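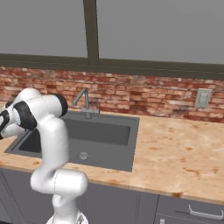
Two voices and one old organ: Marit Söderlund on her second album

2025-06-29

Marit Söderlund wrote most of her new record in a rented kitchen in Ullside, because it was the only room in the flat where the neighbours could not hear her. The album is called Petrenko, after the street where her grandmother lived, and it comes out on the small label Tradamov. It has nine songs, and on all of them she plays an electric organ that is older than she is.

"I bought it from a church that was closing," she says. "Two of the keys did not work and I never repaired them. So I had to write melodies which go around these notes. After some weeks I stopped to notice it."

Her first album was made on a laptop, with many layers and much echo on the voice. This time she wanted to hear the breath and the wooden noise of the pedals. The producer, Rhys Henare, agreed to record everything in the hall of the old school at Forgate, with two microphones and no headphones.

"Rhys is very strict," she says, and laughs. "If I made a mistake in the last verse, we started again from the first line. I was angry with him for the whole of March. Now I listen to the song Low Water and I am glad, but please do not write this, or he will be impossible."

I ask about the second voice, which appears in four of the songs and sounds almost like her own. It belongs to Mei Boateng, who sang in the same choir when they both were students.

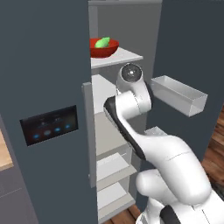

"We did not speak for a few years," Söderlund says. "There was no quarrel, we only moved to different towns. Then I wrote a song for two people and I tried to sing both parts myself, and it was terrible, it sounded like a person who talks alone in the bus. I sent it to Mei without any message. She sent it back the next morning with her part already on it."

The vinyl edition is limited to 200 copies, and 100 of them are kept for the concerts. I tell her that this seems a small number after the good reviews of the first record. She shrugs. Tradamov has one shelf for stock, she explains, and she still has boxes of the old album under her bed.

The sleeve shows a drawing by Dolores Montoya, made with ink and a broken comb. Söderlund wanted no photograph of herself this time – on the first cover she looks, in her words, "like somebody who waits for the dentist".

The concerts begin in the autumn, in small halls only, as the organ is too heavy for stairs. Mei Boateng will sing at the first two. For the later dates Söderlund is still looking for a solution, and she is also looking for a bigger van.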